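Folke Rustad on wrapping flowers, and why the paper comes first

2019-11-30

Folke Rustad is talking before I've got my coat off. Something about string. He's just back from the Bivcombe shop, late, and there's a bucket of stems in each hand and a roll of brown paper clamped under one arm.

"People start with the flower," he says. "They hold it up, they look at it, then they go hunting for paper. Wrong way about. Paper down first. Then your flower has somewhere to go."

He runs Skerden, the wrapping and display classes that most people in the trade round here have been through at one time or another. Before that, six years on the counter at Bakke, which did flowers at the front and veg at the back. He still teaches like a man with a queue building up.

"At Bakke you had maybe a minute. Somebody wants one stem for their mum and a cabbage for tea. You can't be faffing. You wrap the stem, you bag the cabbage, next."

I ask about the single stem. It's the first thing he teaches, which surprised me, I'd have guessed it was the easy one.

"It's the hard one! A big bunch hides everything. Bad fold, nobody sees it, there's a load of leaf in the way. One stem on its own, with a long bare stalk, it's got nothing to hide behind. If your paper's baggy it looks like a bag of chips."

So how does he do it. He puts the buckets down at last and shows me on the counter. Sheet at an angle, a corner pointing at your belly. Flower laid on so the bloom clears the top edge.

"Always clear the top. Always. You've paid for the bloom, let it out. I see them buried up to the neck and it makes me want to cry."

Then the lower corner comes up over the stalk, one side across, roll it into the other side, string. He does it in the time it takes me to write down "string". Mine, when I have a go, takes a good deal longer and comes undone when I pick it up. He is kind about it. Fairly kind.

Beginners practise on artificial flowers. I wondered if students minded.

"Some do, they come wanting real roses. But a real one's had it after a few goes. The heads drop, the leaves go to mush. With an artificial you can get it wrong all morning and start again. Same with the veg. We use pretend veg for basket work, you can tip it out and refill it all day long."

The baskets are the other half of the course. He is stricter about these than about the flowers, if anything. Big pale things in the middle, he says, dark things round them, and something bright where the customer's hand will land.

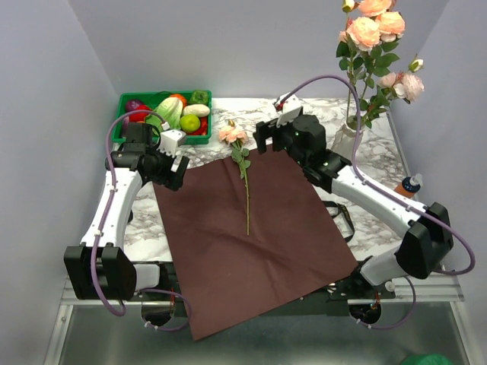 Single stem laid on a dark sheet, blooms clear of the top edge, with a practice basket of imitation veg behind.

Paper colour. He has views. The dark reddish browns are his favourite under a pink or a peach, and he wont have white.

"White's for fish. Put a soft pink on white and it disappears. Put it on a brown and it sings. And don't iron your paper, either. I had someone who ironed it! A few creases are fine, it's going to be folded anyway."

Does he worry about overhang, I ask, sheets sliding off the table. No. Let it hang. You want the corner where you can grab it.

The classes cost 690 for the full run, less if you only want the flowers, and the next lot start in September over at Dustonness, where there is more bench space and, he says, a better kettle. Two teachers this time. He has taken on help becuase the waiting list got silly.

Last question, what does he wrap at home?

"Nothing. My wife gets hers in a jug."

Then the phone goes, and he's off looking for the scissors.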